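El camino recto de Trekthorpe

Los vecinos lo llaman la Recta y casi ninguno usa el nombre que figura en los mapas del municipio. Une el antiguo apeadero con las huertas de Kinnunen y mide 2985 metros, según la última medición. Hilkka Lehtinen lo recorre los martes a primera hora, antes de abrir la panadería.

«De niña se me hacía eterno», cuenta. «Ves los árboles del fondo desde el principio y no llegas nunca». 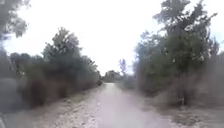

El firme es de tierra compactada y se camina bien por el centro. Hacia los bordes aparece la piedra suelta, molesta para las bicicletas de rueda fina. Paavo Kallio, que lleva 15 años encargándose de los caminos de la zona, prefiere no asfaltarlo. Cada primavera repasa los baches con una carretilla y desbroza los arbustos cuando empiezan a cerrar el paso. En abril le llevó cuatro mañanas.

La hierba de las cunetas se deja sin segar hasta que suelta la semilla. Kaisu Rautiainen, que tiene colmenas cerca de las huertas, lo pidió hace tiempo y así se ha quedado.

En verano conviene salir temprano y llevar agua, pues no hay fuente hasta Kinnunen. El autobús de vuelta al apeadero pasa a las horas y 29.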